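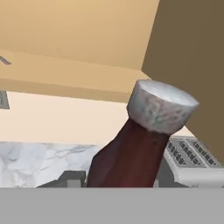
April 2025, and I have finally decided to sit down and write about the choir, because if I leave it any longer I'll forget which bits were wonderful and which bits I only think were wonderful. We had the last full rehearsal at Firham tonight before the recording. My throat is wrecked. I came home wanting something out of a dark red bottle with a white cap, tipped well over so it'd pour faster, and had to make do with honey and hot water and the end of the ginger. Lovely anyway! I've been humming the alto line of the Tóth since I got off the tram and I don't think it's going to stop.

So, the Tóth. It's a set of six songs for women's voices, and we've had the music since March, and for the first fortnight I hated it. I may as well put that down here where it can't hurt anyone's feelings. The altos sit on one note for what feels like a week while the sopranos get to swoop all over the place, and the words are from letters women wrote home from a cannery, so half of it is about fish and chilblains and whether the money arrived. But then we did the fourth song with the lights down (someone leaned on the switch, I think) and I couldn't see my copy and had to just listen, and oh. It's the one where she asks her sister to keep up the fiddle practice because she can't any more, with her hands the way they are. I got as far as page three and had to mouth the rest.

I've been thinking about my nan a lot. She had a beautiful voice and sang in the kitchen and at the clothesline and nowhere else, ever. Pop's brothers had a band that played every dance in the district and I don't reckon it crossed a single mind to ask her up. She wasn't bitter about it, or not in front of me. She'd just turn the wireless up and sing over the top of it. I wish I'd recorded her. I've got one cassette with her on it and she's mostly telling the dog to get out.

Anyway, money. The Julten appeal got to 1439 dollars as of this arvo, and we need 3000 for the recording and the little booklet with the letters printed in it. The sausage sizzle brought in 381 of that, which is a lot of onions. I still smell of them. Julten is the music program at the girls' school we've been swapping songs with all year, and whatever's left after the recording goes to them for instruments. They sent us a recording back last week, a lullaby in five parts, sung a bit too fast and absolutely fearlessly, and I've played it so many times that the neighbours must know it too. They do this thing where the low voices come in early and just wait for everyone else. We tried to copy it tonight and fell in a heap. Tried again, better.

There was a small barney over the order of the program. I want the lullaby last. The second sopranos want Trurnholm last, because it's loud and it's got the stamping in it and people go home happy. I said people could go home quiet for once, and it came out snippier than I meant. I said sorry over the bikkies. We've left it for now.

Things to do before I go to bed: iron the black shirt, find the good folder, ring the printer first thing and ask if 100 booklets is any cheaper per copy than what he quoted. Also email back the woman who wants to join and says she can't read music. Half of us couldn't when we started! I still count on my fingers inside my sleeve in the fifth song.

It's gone eleven and I'm still humming. Off to iron the shirt.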